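Clorkham Residents' Forum > Public Affairs > Proposed permit rule for demonstrations

Andine_Ward2
Members are advised that the council will take comment on Saturday on the draft assembly ordinance. As written, any gathering of more than 90 persons on public land would require a permit and a deposit of $300. The Tenants' Alliance has asked its supporters to attend and to speak against the deposit. I would ask that replies address the text of the draft.
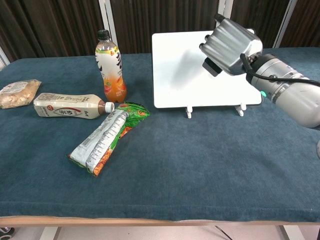
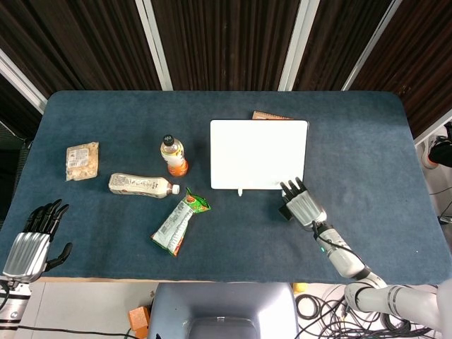
A bottle on the table, both views.

The deposit is refundable under section 2, but the draft does not say when it must be returned or who decides that it will be withheld. In my view that omission is the principal defect.

hruby_lane
I must respectfully disagree with the previous member. The principal defect is the permit itself. A march called in response to a vote taken the night before cannot wait for an office to open. The deposit could be reduced to one dollar and the objection would stand.

Karnoston Moderator
The petition against the ordinance had 792 signatures when it was delivered to the clerk. Members wishing to add their names should contact the clerk's office directly. Signatures will not be collected in this thread.

B. Kováčik
I write in a personal capacity. I supported the Alliance during the rent campaign and expect to do so again. However, the September march closed Hrubý Street for about two hours, and the shops there received no notice. A requirement to notify the city seems to me reasonable. A requirement to obtain its permission does not.

hruby_lane
Mr. Kováčik's distinction is a fair one, but the draft does not make it. Section 4 uses "notice" and "approval" as though they were the same word.

Andine_Ward2
That is correct as to section 4. I intend to propose that "approval" be struck wherever it appears and that the deposit be removed for groups without paid staff.

B. Kováčik
I would support the first amendment. As to the second, I see no basis for treating groups differently according to their payroll. The larger organizations will simply have a smaller one apply in their place.

Karnoston Moderator
Speakers must register at the door before the session opens. Written comments are accepted until the close of the hearing.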